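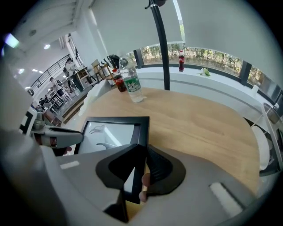

Stakero has put out house rules for people who collect training data with hand-held grippers, and they run to 67 clauses. Drinks get a whole page. A half-full water bottle may stay on the table during a recording, as may a cola behind it, provided both are logged as "scene objects" and left undrunk until the take is over. Picture frames are allowed too, reflections included, but must lie flat or be stood up properly.

Csaba Illés, who drafted the rules at the firm's Ostham office, says the first version had 200 clauses and was read by one person, himself. Operators now sign a single sheet and get a break after every 100 takes. The rules start in March. Clause 12, on snacks, is still being argued over.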